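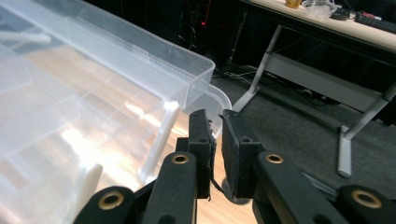 From: Marcelle Renaud
To: gripper-users list
Date: 24/11/2025
Subject: Re: Finger pads for clear plastic

Mireille Coste wrote:

> We have two sets of pads for the hand-held gripper, the foam ones that
> came with it and the rubber ones Clurkska sells. We need to settle on
> one before we order for the second site. Most of what we pick up is
> storage boxes and lids, nearly all of it clear plastic. Has anyone
> compared them on that kind of thing? Also, do you see trouble with the
> camera on clear boxes? Ours seems to lose the rim when there is a
> window behind us.
>
> Mireille

Hi Mireille,

We did this comparison in October, with the black parallel-linkage gripper, the one with the brass grommets at the pivots. I can give you our numbers, but keep in mind it was one gripper, one room and two people taking turns.

We did 143 picks with each set of pads. The task was to take a clear box by the rim, lift one side, hold it for a slow count of five and put it down. The foam pads held on 96 of them. The Clurkska pads held on more than 120. I don't have the exact figure for those because two log files got overwritten, and I would sooner leave it vague than guess.

Almost all of the foam failures were slips on the wide flat lip. If you grip at a corner the foam does fine. On the long straight part of the rim it slides as soon as the box starts to tilt. The rubber slides too if there is dust on it, so wipe the pads down. We did it every 16 picks and that was often enough.

Lids are a different matter. A thin lid lying flat on wood is hard to get under with either set, and the rubber ones are thicker at the tip, so they are a bit worse. If lids are half of your work I would think about that before ordering.

On the camera, yes, we see the same thing. The boxes have bright streaks down the side and the table color comes through the wall, so the lower edge is hard to find. The upper rim is better, as the molded ridges give you some lines to go by. What helped us:

Turning off the ceiling light directly over the table and leaving the others on.

Locking the exposure. On auto, it changes every time the black fingers take up more of the view.

Coming in at an angle to the rim. Straight on, we got glare from the whole wall at once.

We tried a polarizing film over the lens as well. It cut the streaks but made everything darker, and the Fliteo tracker started dropping out when we moved fast. We took it off again after 66 picks. Someone on the Iyamu project told me they had better luck with a larger filter, but I haven't seen their footage.

One more thing to check on yours. The screws that go through the small hole near the top of each finger worked loose on us twice, and when that happens the pads stop meeting square. It looks just like a bad pad. We lost most of an afternoon to it before I thought to check with a straightedge. A drop of medium thread lock fixed it, and you can still get the screws out.

If you are buying today and it's mainly boxes, I would get the rubber set and keep the foam for lids. Swapping takes a few minutes per finger. Itport has the rubber ones in stock here, but they only sell them in pairs with the backing plate, so you pay for a plate you don't need.

Has anyone on the list tried cutting the rubber pads thinner at the tip? I have a spare pair I could ruin.

Marcelle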